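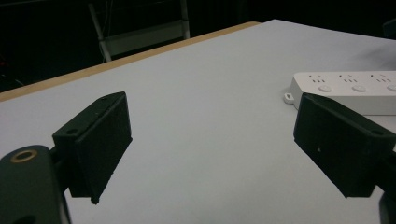 White tabletop with the tan wood edge strip

2 min read

Urho Ikonen
Edge strip on my desk, glue or screws?

Bought a white topped desk secondhand in July, want to redo the wood strip along one long side. Strip is coming up at one corner, maybe a finger width. Desk gets used every day, laptop and elbows mostly. Had a quote from a shop in Cillside for 248 to take the whole strip off and put new on. Seems like a lot for one strip?? Can I just glue it back down, and what glue. Also do I have to sand off the old glue first. No garage, so has to be done in the living room.

Shagufta Baloch
Yes you can glue it. Plain yellow wood glue if there's bare wood on both sides. If there's a shiny coating on either face it won't hold, use contact cement and open a window, the smell is awful.

Old glue has to come off. Scrape what you can with a putty knife, then 120 grit. Don't go at the white top with the sandpaper, put painters tape along it first. I didnt and there's a dull patch on mine to this day.

Clamps: three or four bar clamps with scrap wood under the jaws. No clamps, then tape pulled really tight every couple inches. Wipe the squeeze-out with a damp rag right away. Leave it overnight, longer if the room is cold. No elbows!

248 is high but they'd be replacing the full length and probably refinishing it too. Ask what's included.

Shahzad Tanoli
just use super glue, did mine in 5 min

Areeba Mirani
Would not use super glue, it's brittle and the strip gets bumped all day. Mine let go in a month.

One thing to add, check if there are little nails in the strip before you pull on it. Slide a thin knife in the gap and feel along. If you hit one, lift slow near the nail or you'll split teh wood. Small cracks you can fill with a wax stick, tan one, hardware store has them by the stain.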